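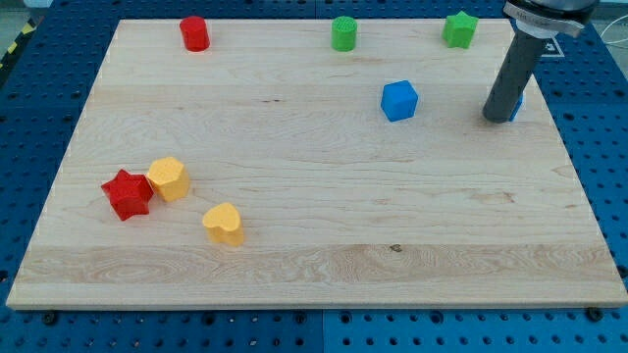 Home Archive Workshop notes Contact

Posted by Bastien Lebrun in January
4 comments

Seasonal movement in flat-sawn maple

The pantry shelf I glued up in winter no longer fits its opening. I cut it to 326 mm across the grain and it went in with a sliver of clearance each side. By the time the humid weather arrived it was binding at the back, and I had to plane the rear edge to get it out.

Maple moves more than people expect. Along the grain the change is small enough to ignore in furniture. Across the grain it is not, and a flat-sawn board moves a good deal more than a quarter-sawn one of the same width. My stock was flat-sawn and came out of a heated garage at 7 per cent moisture content. The house in summer sits well above what that figure would suggest.

The shelf is 510 mm long and the length has not changed by anything my rule can show. All of the growth was in the width, as the tables predict.

I have changed three things for the replacement. The boards now sit in the room where they will be used, on stickers, until the meter reading stops drifting. The front edge is fixed and the back is left free, with a gap hidden behind the rear cleat. The screw holes in the cleat are slotted across the grain, except the pair at the front, which stay round.

Finish is a separate question. Jacqueline Gaillard wrote to suggest sealing both faces and the end grain with two coats of Katholm oil. A finish slows the exchange of moisture but won't stop it, and an oil slows it less than a film does. I have used it anyway because I like the colour. Coat both faces equally or the board will cup.

The meter is an old Zindov pin type. It reads low on end grain unless the pins are pushed well in, so I take readings from the face, away from knots, and write them on masking tape stuck to the board.

Next job is the drawer bottoms, which have the same fault in a thinner section.

Share Print Email
Older: Resetting a plane iron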